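Sasomcombe Kitchen Words
README, last updated October 8, 2021

Welcome! Sasomcombe is a word list of what people call the everyday things in their kitchens, and we're so happy to finally share it. It holds 3,934 entries from home cooks who answered our mail-in survey, typed up by Paloma Dvorak and checked by Wojciech Jasińska. If you've ever argued over whether it's a skillet or a frying pan, you're going to have fun in here.

What's in the folder

words.csv - one row per answer
regions.csv - the 70 survey regions, with short codes
notes.txt - comments people wrote in the margins (do read these, they're wonderful)

Columns in words.csv

item: the plain name we used on the survey form
answer: what the person wrote, spelling untouched
region: short code, matches regions.csv
age_group: one of 6 bands, blank if skipped
sure: yes, no or blank

How the answers were collected

Each form asked for the word you'd use at home, talking to family. We left plenty of room, and people filled it - some gave a grandmother's word next to their own. Where that happened we made two rows and put the same number in the pair column of notes.txt.

Storage words turned out to be the richest part of the list. Canister, tin, jar, caddy and box all overlap, and a shelf with a mug, a little brown bottle and a yellow canister on it can get a different set of names in every house on the street.

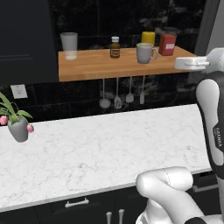 Known problems

Cup and mug were on the same line of the first form, so early answers mix them up. Marloes Desmet is splitting them by hand and hopes to be done in April.
A few region codes are missing. Leave them blank, please don't guess!
Accented letters may look odd in older spreadsheet programs. Open the file as UTF-8.

Using the list

Free for teaching, writing and research. Please credit Sasomcombe Kitchen Words and mention the date at the top of this file. Corrections go to Teun Verstraete, and new words are always welcome - send the region along with them.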